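Clothing Bank, progress report to Barros Fund, August

From: Nuno Seixas, Dornico Community Trust

Sorry for the rushed format, van is due back at 4pm. Full accounts follow seperately as agreed.

Where we are

Open three mornings a week since the spring, Tuesday by far the busiest. 2,239 items given out so far this grant period. 67 households registered, most of them sent to us by the two primary schools and the health visitor. School uniform is still the big ask. Then bedding, then plain tops for people starting work.

Donations are good on women's clothes, poor on men's. Hardly any men's shoes. We put a note round the Paltatska estate and got coats, mainly. In summer. Stored them.

Bedding is now given out as well as clothes, which wasn't in the original bid but you OK'd it by email. Single duvets go the same morning they come in.
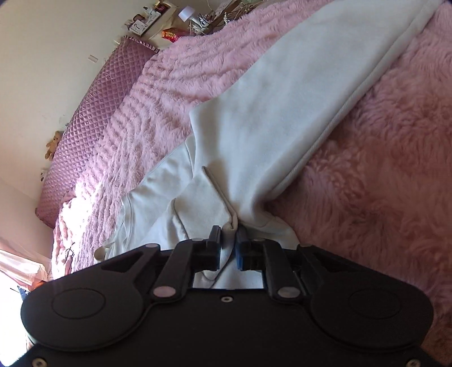
Money

Spent to plan on rent and van. Over on washing: the Fudetti launderette put its prices up in the second month and we can't get out of using them until our own machine is plumbed in. Landlord says soon. Has been saying soon since we moved in. Would like to move the unspent training money across to cover it, please confirm if that needs a form.

Hangers and rails came in under. Second-hand from a shop closing down, good ones.

Sorting and folding

Changed how we do this. Everything used to be hung, rails got too full and people couldn't get a buggy through. Now coats, dresses and uniform are hung, the rest folded and shelved by size. Plain white T-shirts get their own shelf as the schools take them for PE. Quicker at the counter and fewer things end up on the floor. Stained or torn goes to rag, we get a small sum by weight, shown in the accounts.

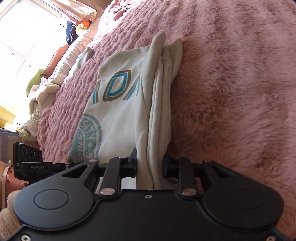 White T-shirt, folded.

Problems

Damp in the back store. Lost 12 bags before we spotted it, all wool. Shelves moved off that wall and a dehumidifer borrowed for now.

Opening hours don't suit people in work. Want to try one evening till 7pm from the autumn, needs two extra pairs of hands and the heating on.

Next

Uniform giveaway before term starts, flyers at the printer. Plumbing, chase again. Evening opening trial if you're happy with the cost, figures in the accounts sheet. Winter coats out of store once the damp is sorted.

Any questions ring me, mornings are hopeless but after 2pm is fine.

Nuno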